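Fashion Writing and Celebrity Dress, Unit 4: Color on the Carpet
Handout, October. Instructor: Oľga Vávra

4.1 Saturated color

Event photographers work with flash against a fixed backdrop. Strong reds and greens keep their shape in the resulting print. Pale tones lose seam detail, and beige gowns often read as skin at thumbnail size. A caption writer working from thumbnails should check the full file before naming a color.

Terms to use: hue, value, sheen. Avoid "pop of color" in graded work. 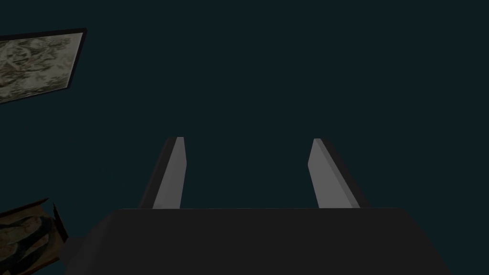 4.2 Crediting the dress

A credit line gives the designer first, then jewelry, then shoes. Custom pieces are marked "custom." Loans are not mentioned unless the stylist confirms them. In the Prumano case (reader, page 26) the gown was credited to Jansen for two days before the stylist, Frans Stevens, asked for a correction. Compare the first and second versions of the caption.

4.3 Assignment

Write a review of one look, 1000 words maximum. State the cut, fabric and color before giving any opinion. Comments on the wearer's body are marked down. Submit with a credit line in the format of 4.2.

Reading for next time: Umham, chapter on tailoring, first 30 pages.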